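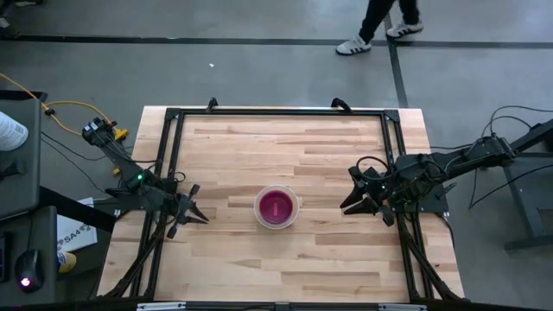 Photo: Þórarinsdóttir / Fleven bench notes

Fixed camera or wrist camera for bowls: notes from two arms

7/27/24

I have been running the same bowl tasks on the two-arm bench with different camera inputs, to decide which feeds are worth keeping on for the next round. The arms and the parallel grippers stayed the same throughout. Only the views passed to the controller changed.

Bowls are a poor choice if you want flattering numbers. A parallel gripper has to take a bowl by the rim, one finger inside and one outside, and the usable part of that rim depends on which arm you send. With the arms facing each other across the table, each has a comfortable arc on its own side and an awkward one everywhere else. Clear plastic makes it worse, as the rim takes on the colour of whatever is behind it.

The controller is Baltau, our own build, with the planner left at default settings. Enico handles the recording and keeps the streams in step. I did 39 runs with the head view alone before adding anything. The head view is good at telling you where the bowl is on the table and bad at telling you how high the rim sits. Most of the failed grasps were height errors, with the inside finger landing on the rim or the outside one passing under it.
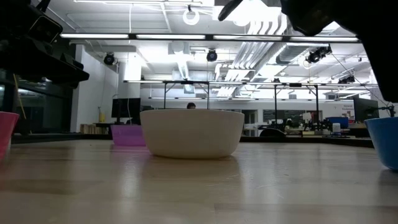 A low side view deals with height directly. The rim is close to a straight line from there and the controller can read the clearance under the fingertips without guessing. The price is a lot of background. Anything in the room behind the bench ends up in the picture, and a pale bowl against a bright room gives a weak edge. I masked everything above the far side of the table for the later runs, which helped with the edge but also removed the gripper until late in its approach. I have gone back to the full view and will try a shorter exposure instead.

The other trouble with a fixed side camera is occlusion. One bowl in front of another is enough to hide the grasp point, and moving the camera only changes which bowl is hidden.

Wrist cameras don't have that problem in the last stretch, when the fingers and the near side of the rim share the view. I set the handover from head to wrist at 20 cm above the table. Higher than that, the wrist view added little. Lower, the arm had already committed to a line and the correction came as a jerk.

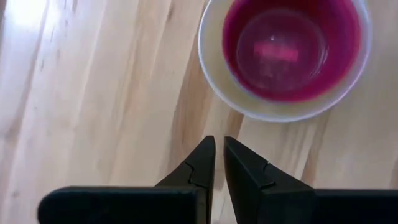
Two things to watch at close range. Reflections from the ceiling lights slide across the wood as the wrist moves, and an edge finder will happily follow one. The rim can also leave the top of the view before the fingers are level with it, so the last fitted circle has to be held and carried forward. I hold it for 3 frames and then stop the arm if there is no new fit. That is a cautious setting and it costs time.

For now I am keeping head plus wrist on both arms, with the side camera recorded but not fed to the controller. It is still the view I open first when a grasp fails and I want to know why.

Still to do in August: the same runs with softer fingertip pads, and a narrower pair of fingers for the smaller bowls. I also want to tilt the wrist mounts back a few degrees to keep the rim in view for longer. The mount files are in the Fleven folder with the old tilt, so don't print those yet.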